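Chamado 1274: rede cai na cozinha e no quarto dos fundos
Situação: resolvido
Aberto por: Shiyu Han
Produto: kit de rede em malha Lellach, dois pontos (principal e satélite)
Data de abertura: Apr 8, 2018

Mensagem inicial

Boa tarde, pessoal do suporte! Antes de mais nada, obrigada pela atenção que vocês me deram em fevereiro, quando troquei o cabo da fonte. Ficou ótimo, não tive mais nada com aquilo. Desta vez é outra história, e peço desculpas se eu me alongar, mas prefiro contar demais a esquecer alguma coisa que depois faça falta.

Moro num apartamento comprido, daqueles antigos, com um corredor que não acaba nunca. O ponto principal fica na sala, ligado ao modem da operadora. O satélite fica na ponta da cozinha, que é mais ou menos o meio do caminho até o quarto dos fundos, onde eu trabalho. Funcionou bem durante meses. De duas semanas para cá o satélite perde a conexão várias vezes ao dia, a luz passa de branca para laranja, fica assim uns minutos e volta sozinha. Quando isso acontece, o celular continua mostrando o sinal cheio, mas nada carrega. Na sala não cai nunca.

O que eu já tentei, por minha conta:
Desliguei tudo da tomada e religuei, primeiro o modem, depois o principal, depois o satélite.
Troquei o satélite de tomada.
Esqueci a rede no notebook e conectei de novo.
Atualizei o aplicativo no celular.

Quando consigo conexão na cozinha, o teste de velocidade dá 78 megas. Na sala dá 139. O pior é nas reuniões, porque a minha voz fica cortada e as pessoas acham que fui embora (uma vez encerraram a chamada sem mim, coitados, com toda a educação).
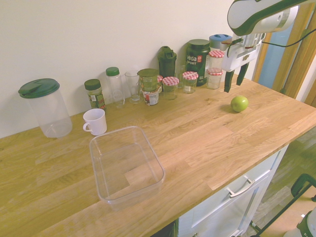
Meu plano é residencial, e a operadora já veio medir a linha e disse que do modem para fora está tudo em ordem. Se precisarem de mais alguma coisa, estou em casa o dia inteiro e respondo rápido. Um abraço!

Resposta do suporte, primeiro nível

Olá, Shiyu! Que bom ter notícias suas, e muito obrigado pelo relato tão completo, ajuda demais. Pelo que você descreve, o satélite não está perdendo energia, está perdendo a ligação com o ponto principal. O celular mostra sinal cheio porque continua falando com o satélite, que nesse momento não tem para onde mandar os dados.

Gostaria de pedir três coisas, com calma, quando puder:
1. No aplicativo, abra Rede, depois Pontos, depois Satélite, e anote a qualidade do enlace.
2. Na mesma tela, veja a versão do firmware dos dois aparelhos.
3. Em Diagnóstico, toque em Exportar registro logo depois de uma queda e anexe o arquivo aqui.

Por favor, não faça ainda a restauração de fábrica, porque ela apaga o registro.

Resposta da cliente

Fiz tudo com o café do lado! O enlace aparece como "regular" de manhã e "fraco" no fim da tarde. O firmware do principal está atualizado, mas o do satélite está uma versão atrás, e quando toco em Atualizar a barra anda um pedacinho e volta ao começo. Consegui pegar o registro de uma queda e segue anexado. Não entendo nada do que está escrito nele, só reparei que a mesma linha se repete muito:

enlace sem fio: tempo esgotado (1000 ms), nova tentativa
enlace sem fio: tempo esgotado (1000 ms), nova tentativa
enlace sem fio: canal ocupado, procurando alternativa

Perguntei à vizinha do lado se ela tinha mudado alguma coisa em casa, e ela me contou, toda contente, que instalou um roteador novo. Não sei se tem relação, mas deixo registrado. A parede entre a cozinha dela e a minha é fininha, dá para ouvir até a panela de pressão.

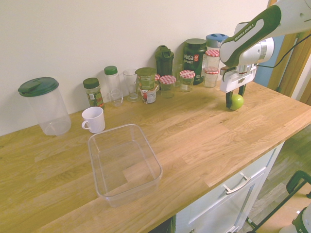

Outra coisa que me veio depois: o notebook do trabalho tem uma VPN da Covance, que é a empresa que cuida do nosso acesso remoto. Desliguei a VPN para testar e a queda aconteceu do mesmo jeito, então acho que podemos deixar isso de lado.

Resposta do suporte, segundo nível

Shiyu, boa tarde, assumi o seu chamado a partir daqui e li a conversa desde o começo. A sua vizinha tem relação, sim! O registro mostra os dois aparelhos tentando se falar num canal muito disputado. O satélite procura outro canal, mas a versão antiga do firmware demora para fazer a troca, e é nesse intervalo que você vê a luz laranja. A atualização não termina porque o arquivo chega pelo mesmo enlace que está falhando.

Vamos contornar assim:
1. Leve o satélite para a sala e ligue-o ao ponto principal com um cabo de rede.
2. Espere a luz ficar branca e toque em Atualizar. Não desligue nada até ele reiniciar sozinho.
3. No principal, em Rede, Avançado, mude o canal de Automático para 44 e salve.
4. Devolva o satélite ao lugar de sempre, sem o cabo, e espere dez minutos antes de testar.

Se o enlace continuar "fraco", experimente colocá-lo mais perto da porta do corredor, um pouco mais alto, longe do micro-ondas e da geladeira.

Resposta da cliente

Deu certo, e estou escrevendo do quarto dos fundos, vejam só! A atualização terminou de primeira com o cabo. Demorei um pouco no passo 3 porque o menu Avançado só aparece com o celular deitado (fica a sugestão para a equipe do aplicativo). O enlace agora aparece como "bom" de manhã e à tarde. Acabei subindo o satélite para uma prateleira perto da porta e tive dois dias inteiros sem nenhuma queda, com uma reunião longuíssima no meio.

Só fiquei com uma dúvida: preciso deixar o canal fixo para sempre ou posso voltar para Automático?

Resposta do suporte, segundo nível

Que alegria ler isso! Pode deixar fixo enquanto estiver bom. Se um dia quiser voltar para Automático, a versão nova já troca de canal bem mais depressa. Passei a sua observação sobre o menu para a equipe do aplicativo. Vou marcar o chamado como resolvido, mas ele aceita respostas por mais duas semanas, e basta escrever aqui mesmo se a luz laranja voltar.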